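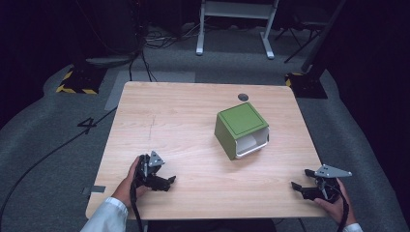

Der Schreibtisch mit der grünen Würfelbox, rechts hinten die graue Kabeldurchführung

Helle Tischplatte mit Holzmaserung: dunkler Punkt und eine feine Linie – Reinigung oder schon Schaden?
gefragt von Birkenzweig, Bereich Möbel & Pflege

Hallo in die Runde,

ich lese hier schon seit einer ganzen Weile mit und habe mir schon so manchen Tipp geholt (der mit der Gallseife am Sofakissen war Gold wert, danke noch einmal!), jetzt brauche ich aber selbst einmal Rat. Es geht um unseren Arbeitstisch, ein Modell von Tradach, das wir im September gebraucht übernommen haben. Die Platte ist hell, mit abgerundeten Ecken, und bislang war ich sehr zufrieden damit. Darauf steht bei uns meistens nur die grüne Box, die vorne offen ist und in der alles landet, was sonst herumfliegen würde.

Nun ist mir auf der linken Hälfte eine dünne, dunkle Linie aufgefallen, die von hinten nach vorne läuft. Man sieht sie nur schwach, und je nach Licht vergesse ich sie wieder völlig. Mein Mann meint, das sei ein Kratzer vom Vorbesitzer, ich tippe eher auf eine Fuge oder etwas im Muster. Mit dem Fingernagel spüre ich nichts, aber meine Nägel sind auch kurz.

Dazu kommt noch ein kleiner Punkt, und der beschäftigt mich fast mehr. Er sitzt mitten in der Maserung, graubraun und winzig, und wenn man ihn einmal entdeckt hat, schaut man natürlich ständig hin.
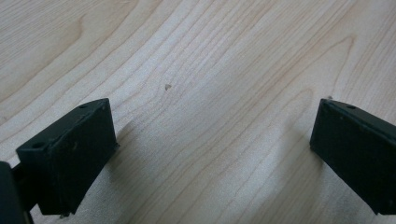

Ich habe mich bisher nicht getraut, daran herumzukratzen. Im Schrank hätte ich noch eine Möbelpolitur von Jilluven und einen Schmutzradierer, aber bei beidem bin ich unsicher. Leider habe ich keine Unterlagen zum Tisch und weiß deshalb auch nicht, ob die Oberfläche geölt, lackiert oder vielleicht gar kein echtes Holz ist. Kann man das als Laie irgendwie herausfinden? Und womit würdet ihr anfangen?

Liebe Grüße und schon einmal vielen Dank fürs Lesen, es ist doch länger geworden als gedacht!

Werkstattkatze
114 Beiträge

Liebe Birkenzweig,

erst einmal tief durchatmen, das klingt für mich nach einer Kleinigkeit. Bei so einem Pünktchen kommen eigentlich nur ein angetrockneter Krümel oder eine kleine Fehlstelle in der Oberfläche infrage, und welches von beiden es ist, erfährst du am schonendsten mit Wasser. Nimm ein weiches Baumwolltuch, mach es lauwarm feucht, wringe es kräftig aus und leg eine Ecke davon eine Minute auf die Stelle. Danach wischst du sanft mit der Maserung und trocknest sofort nach. Wenn sich nichts tut, gib einen einzigen Tropfen Spülmittel dazu. Bei festsitzenden Krümeln hilft mir auch oft eine alte Plastikkarte, ganz flach angesetzt und ohne Druck geschoben.

Den Schmutzradierer lass bitte im Schrank! Der wirkt wie ganz feines Schleifpapier, und auf glatten Flächen bleibt dann gern eine matte Stelle zurück, über die du dich viel länger ärgerst als über den Punkt. Auch mit der Politur würde ich warten, bis du weißt, was du da vor dir hast.

Zur Oberfläche: Schau dir einmal die Kanten und die Unterseite an. Läuft die Maserung von oben über die Kante hinunter weiter und zeigt sich an der kurzen Seite Hirnholz, hast du Massivholz. Siehst du an der Kante einen aufgesetzten Streifen, ist es Furnier oder Dekor. Die Kabeldurchführung ist übrigens auch eine gute Stelle zum Nachsehen, meistens lässt sich der Einsatz nach oben herausziehen und du schaust direkt auf den Querschnitt der Platte. Bei mir kam darunter eine Spanplatte zum Vorschein, und ich hatte jahrelang brav Holzöl daraufgeschmiert, ach ja.

Und falls es doch geölt sein sollte: Ein Tropfen Wasser an einer unauffälligen Stelle verrät viel. Perlt er ab, ist der Schutz noch gut. Zieht er ein und wird die Stelle dunkler, braucht das Holz wieder etwas Pflege – dann aber die ganze Platte und nie nur einen Fleck.

moppel_77

Einfach 600er Schleifpapier drüber und gut ist. Hab ich bei meinem Lapointe-Tisch auch so gemacht.

Tischlerin_im_Ruhestand
2.719 Beiträge

Bitte nicht schleifen, solange du nicht weißt, was es für eine Platte ist! Bei einem Dekor ist danach nichts mehr zu retten, und bei Furnier bist du auch schneller durch, als man meint. Ansonsten kann ich mich der Werkstattkatze nur anschließen.

Wegen der Linie noch: Leg dich mit einer Taschenlampe auf Augenhöhe und leuchte flach über die Platte. Ein Kratzer wirft dabei einen kleinen Schatten oder blitzt auf, eine Furnierfuge bleibt fast unsichtbar, und die Maserung springt an ihr meistens ein wenig um. Sollte es eine Fuge sein, dann wisch dort nie nass, und stell auch keinen feuchten Blumentopf darauf ab. Einen feinen Kratzer kannst du später mit einem hellen Wachsstift ausgleichen. Ich nehme dafür seit Jahren die von Urkasov, lieber einen Ton zu hell als zu dunkel, und reibe den Überschuss mit einem trockenen Lappen wieder ab.

Schreib doch gerne, was unter der Kabeldurchführung zum Vorschein kommt, dann kann ich dir auch zur Pflege mehr sagen.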